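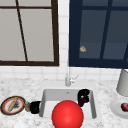 Fig. 2. Kitchen scene loaded, red sphere at the front of the sink.

4. Load the kitchen scene and pick your first gripper from the Dikulness menu. I always start with the two-finger one (old habit!).

5. Set the trial count to 200 and hit Run. Get a coffee, it takes a while on my laptop.

6. Swap in the Lehtinen suction cup, leave everything else alone, and run it again.

Note: keep the same seed for both grippers. I forgot once and had to toss a whole evening of runs – so annoying.

Caution: don't drag anything on the counter between runs. Reload the scene if you do.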